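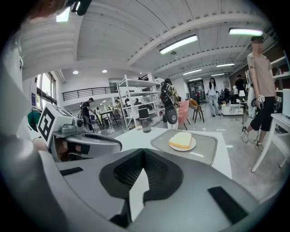 A hand on the silver-grey housing, a square marker on the white cube above it.

3 Jan 2019

I finally ate at Cho! If you've been reading this blog for any length of time you'll know I've been going on about Derek Furnival's cooking since he was doing pies out of a hatch in Podthorpe, so a proper sit-down dinner in his proper sit-down restaurant was always going to turn me into a bit of a fool. I had two puddings. I'd do it again.

For anyone who hasn't come across him, Derek started out as a surveyor. He did seven years of it, mostly drains, and cooked at weekends for anybody who'd let him. Then he packed it in and went to wash pots at a hotel in Lutport, where the pastry chef went off with a bad back and Derek got handed the bread. He says the first batch could have held a door open. He stayed four years all the same, and by the end people were driving over from Podthorpe for the rolls (I was one of them, and I used to eat the first on the way back to the car).

The hatch came next. Pork and prune pie, leek and potato pie, and a custard tart that I still think about when I'm meant to be doing other things. Then last September he opened Cho, up the hill behind the harbour in Lutport, with 60 seats and a kitchen you can see straight into from the tables along the back wall. Ask for one of those. We watched a whole tray of plaice go out while we were still deciding, and I changed my order on the spot.

So, the food. We began with smoked mackerel on toasted malt bread, with pickled gooseberries that made my eyes water in a very good way. Then my plaice, cooked on the bone with brown butter and a great heap of cabbage – I know cabbage doesn't sound like much, but this was charred at the edges and soft in the middle and I could have eaten a bucket of it. My sister had the lamb shoulder and gave me one forkful, which was mean of her. It came with barley cooked in the lamb juices, and a sharp green sauce that was mostly mint and capers.

Puddings! The custard tart is still on. It's deeper than it used to be and the pastry is thinner, with a lot more nutmeg, and the middle only just holds when you cut it. The other one was a rye and treacle sponge with cold cream, very dark, a bit salty, and heavy enough that we walked the long way round to the station afterwards.

The other reason I'm writing this today is the book. It's called Flumon, after the farm where his gran lived, and my copy turned up just before Christmas. I've been cooking from it ever since. It's mostly baking, with a long middle part on soups and a few pages on what to do with a glut of plums. He writes the way he talks, so there's a fair bit of grumbling about ovens, and he gives you weights for everything, even the water. I've made the malt loaf twice, the seeded crackers more times than is sensible, and the plaited bread once (it came undone in the oven but it tasted lovely). The onion soup takes more than two hours and you do have to stand near it. Put the radio on.

My only moan is that the custard tart recipe sends you to three different pages for the pastry, the filling and the baking times. I've put sticky notes in mine.

Next on my list is the barley bread on the back cover, which needs a starter, so I've got flour and water sitting in a jar by the boiler and I keep going in to look at it. If you've made that one already, please tell me how wet your dough was, as mine looks like it's going to be soup.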